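Print this page | E-mail this page

Workshop notebook — Podthorpe bench
6 February 2024

Second proper day with the Tavavix kit on the long table, and I want to get this down while it's fresh, before I start remembering it as better or worse than it was. Drirnstead have let us have it on trial until the end of the month, and then we either sign for the arm, the fingers and the support plan or we pack it all back into those enormous gray crates (whose lids, by the way, need two people).

Setup went much faster than I feared. The quick-start booklet is still the old one from December and shows a menu that no longer exists, so I lost a good part of the morning hunting for "tool profile," which now lives under "end effector" — fine once you know. Calibration took 36 minutes all told, including one restart when I bumped the tripod with my hip. I'd like somebody other than me to try it cold next week, with only the booklet, and write down every place they get stuck.

For tasks I'm staying with tableware for now. The sorting demo that came with the kit is lovely to watch but it uses their own foam blocks, and we don't have any customers who handle foam blocks. So it's the blue bowl and the green plate, bowl stacked in plate, and the arm has to take the bowl by the rim, lift, and set it down on the bare table beside the plate. 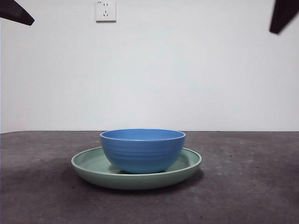

I ran 14 attempts before lunch at the default speed. It managed the whole thing on all but 2 of them, and both failures were the same sort: the fingers closed a bit low, the bowl tipped, and the plate came along for the ride. After lunch I raised the approach height by 6 mm and did another short set with no tipping, though I wouldn't hang much on that yet. The thin rim on the bowl seems to suit these fingers nicely. I'm less sure how they'd do with something thick and heavy, like the stoneware mugs from the kitchen, and I've put a couple of those aside to try.

Compared with the Salian we had on the same table last fall, this one is a good deal quieter and the software doesn't make me want to go for a walk. The Salian was quicker between moves, though, and its stop button was where your hand naturally goes. On the Tavavix you have to reach around the base for it, and I've already told Drirnstead I don't care for that. They were very nice about it and said a longer cable can be had.

Still to do: mugs, the slow-speed set, and a price for spare finger pads (the quote only lists them as a pair with the mount, and I can't believe we'd need a new mount every time). Also find out if the support plan covers the controller or just the arm — I've read that page several times now and could argue it either way.

Left the speed at default, approach height at the new setting. Please don't change it back without writing it in here.

Contact the Podthorpe workshop | Copyright Podthorpe 2024 | Back to top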